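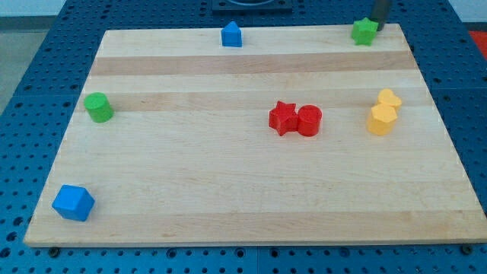
図4-1　木の板に置いた四色の積み木。色はどれも二個ずつある。

第4章　色と形で分ける

この章で学ぶこと
・「属性」と「値」という言葉の使い方
・一つの属性による分類と、二つの属性を組み合わせた分類
・分類の結果を表に書く方法
・保育室や遊具庫の片付けで、分類の基準を決める手順

4.1　分ける前に決めること

積み木を片付けるとき、箱が一つしかなければ分ける必要はない。箱が二つ以上になると、どれをどの箱に入れるかを決めなければならない。この決まりを分類の基準という。基準は、片付けを始める前に言葉にしておく。始めてから考えると、最初に入れたものと最後に入れたものとで扱いが違ってくる。

図4-1の積み木を色で分けると、青、緑、赤、黄の四つの組ができる。どの組も二個で、余りは出ない。この分け方は小さな子どもにもわかりやすく、多くの園で最初に取り入れられている。

同じ積み木を形で分けようとすると、少し手間がかかる。星形は緑にも赤にもあり、円柱も緑にも赤にもある。色で分けたときには別の組に入っていた二つの星形が、今度は同じ組に入る。立方体は青にあり、屋根のように先のとがった形も青にある。色で分ければ一つの組だった青の二個は、形で分けると別々の組になる。

積み木そのものは何も変わっていない。基準を取り替えると組も変わる。以下では、このことをいくつかの言葉を使って整理する。

4.2　属性と値

ものの性質のうち、分類の基準として使えるものを属性という。積み木であれば、色、形、大きさ、材質、重さなどが属性にあたる。属性がとる具体的な中身を値という。「色」は属性で、「赤」はその値である。「形」は属性で、「星形」はその値である。

属性と値を混同すると、棚のラベルがおかしくなる。たとえば三つの箱に「赤」「青」「まるいもの」と書いてあったとする。赤い円柱はどこに入れればよいか。「赤」の箱でも「まるいもの」の箱でも間違いとはいえず、入れる人によって場所が変わってしまう。二つの箱には色の値が、一つの箱には形の値が書いてあり、基準がそろっていないためである。

よい分類は次の条件を満たす。
（1）どのものも、いずれかの組に入る。
（2）一つのものが二つの組に同時に入ることはない。
（1）が満たされないと置き場のないものが残り、（2）が満たされないと置き場が定まらない。上の三つの箱の例では、（2）のほかに（1）も満たされていない。緑の星形を入れる箱がないからである。

値の名前の付け方にも注意がいる。「まるい」という言葉は、円柱にも球にも輪にも使われる。円柱を立てて真上から見れば円に見え、横から見れば長方形に見える。ラベルに「まるい」と書くなら、どこまでを含むのかを職員の間で決めておく。文字を読まない年齢の子どもが使う箱には、実物の輪郭を写した絵を貼るとよい。その場合も、上から見た形を描くのか、横から見た形を描くのかをそろえる。

4.3　二つの属性を組み合わせる

色と形の両方を使って分けることもできる。縦に色、横に形をとった表を作り、当てはまるものがあるますに丸を付ける。図4-1の青、緑、赤について書くと、次のようになる。

表4-1　色と形による分類（黄は演習で扱う）
　　　星形　円柱　立方体　先のとがった形
青　　－　　－　　○　　　○
緑　　○　　○　　－　　　－
赤　　○　　○　　－　　　－

表を作ると、どのますが空いているかがすぐにわかる。緑の行と赤の行は丸の付き方が同じで、青の行だけが違う。色だけ、あるいは形だけで分けていたときには、この違いは見えにくい。

空いているますには二通りの意味がある。一つは、もともとそのような積み木が作られていない場合である。もう一つは、作られてはいるが、いま手元にない場合である。片付けの場面では、この二つを区別できないと紛失に気づくことができない。セットを購入したら、遊びに出す前にすべてを並べて表を作り、箱のふたの裏に貼っておく。あとから空いているますを見て迷ったときは、ふたの裏の表と比べる。

行と列を増やせば、もっと細かく分けることもできる。ただし、ますの数は値の数の掛け算で増える。色が四つ、形が四つならますは十六になり、大きさを二つに分けると三十二になる。手元の積み木が八個しかなければ、大半のますは空のままである。八個を片付けるために三十二の仕切りを用意する意味はない。

4.4　位置は属性か

積み木が置かれている場所も、分けるための手がかりになる。図4-1では、赤の星形と赤の円柱が隣り合って触れている。黄の二個も右の縁の近くで寄り合っている。一方、青の二個は板の奥と手前に離れ、緑の二個も右寄りと左寄りに離れている。同じ色のものが近くにあるかどうかで見れば、赤と黄が一方に、青と緑がもう一方に入る。

色や形は、積み木を動かしても変わらない。位置は動かせば変わる。この本では、前者を固有の属性、後者を一時的な属性と呼んで区別する。片付けの基準には固有の属性を使う。一時的な属性は、遊びの様子を記録するときに使う。子どもが同じ色を寄せて置いているか、同じ形を並べているかは、位置の記録から読み取ることができる。

ただし、一度の記録だけで意図を決めつけてはならない。二つの積み木が触れていても、寄せて置いたのか、たまたまそこに置いたのかは、置いたあとの配置からはわからない。置いた順番や、その間の言葉と合わせて記録する必要がある。記録用紙の書き方は第7章で扱う。

並べる面も記録のしやすさに関係する。模様の強い敷物や穴の並んだ台に小さな積み木をじかに置くと、輪郭が見分けにくい。明るい色の木の板を一枚敷くと、積み木の色が目に入りやすく、遊びの範囲も縁でわかる。板ごと棚に移せば、途中の配置を残しておくこともできる。

4.5　事例　遊具庫の棚を組み直す

Hoser遊具庫は、近隣の園に遊具を貸し出している施設である。積み木の台帳には2652個が載っている。以前は購入したセットごとに袋に入れ、袋にセットの名前を書いていた。Kondettiの袋、Divbyの袋という具合である。貸し出すときには便利だったが、返却のときに困ることが多かった。二つのセットには、どちらにも赤い円柱がある。一緒に借りた園から戻ってくると、どちらの袋に入れるものかを見分けるのに時間がかかった。

11月に棚を組み直したとき、基準は次のように改められた。まず大きさで大と小に分ける。次に形で分け、形ごとに一つの箱を使う。色では分けない。貸し出しの申し込みが「円柱を三十個」のように形と個数で来ることが多く、色の指定はほとんどなかったためである。セットの名前は台帳にだけ残し、棚のラベルからは外した。

組み直しの作業では、2194個がその日のうちに箱に収まった。残りの458個は、貸し出し中のものと、角が欠けて点検に回したものである。貸し出し中のものには返却の欄を、点検に回したものには点検の欄を台帳に設け、どの積み木も必ずどこかの欄に入るようにした。4.2の条件（1）を、棚だけでなく台帳にも当てはめたことになる。

この方法がどこでも使えるわけではない。Teoh保育室では、同じ時期に、形で分けた棚を色で分けた棚に戻している。保育室では子どもが自分で片付けるため、箱の色と積み木の色を合わせるほうが早く終わった。先のとがった形をどの箱に入れるかで手が止まることもなくなった。遊具庫では職員が申し込みに合わせて取り出し、保育室では子どもが遊んだあとに戻す。基準は、棚を使う人と、棚の前で行う動作から決める。

4.6　基準を決める手順

新しく棚を作るとき、または今の棚を見直すときは、次の順に進める。

1　対象をすべて一か所に出す。
2　使えそうな属性を紙に書き出す。
3　属性ごとに値を書き、それぞれの個数を数える。
4　個数が極端に少ない値があれば、隣の値とまとめるかどうかを決める。
5　棚を使う人に、ラベルのない箱で一度分けてもらう。
6　分け方が人によって違ったものを取り出し、値の名前を直す。
7　ラベルを作り、表をふたの裏に貼る。

手順5を省くと、作った人だけがわかる棚になりやすい。子どもが使う棚では、手順5を日を変えて二回行う。一回目と二回目で置き場所が変わったものは、手順6で必ず取り上げる。

手順4の「隣の値」は、色なら似た色、形なら面や角の様子が似た形を指す。まとめた場合は、ラベルに両方の値を書く。「その他」という箱はできるだけ作らない。作る場合は一つの棚に一つまでとし、月末に中身を見て、同じ種類が増えていれば新しい箱を立てる。

次の節では、色と形に大きさを加えた三つの属性の表を作り、箱の数が限られているときにどの属性を先に使うかを考える。表4-1を書き写した紙と、積み木八個を手元に用意しておくこと。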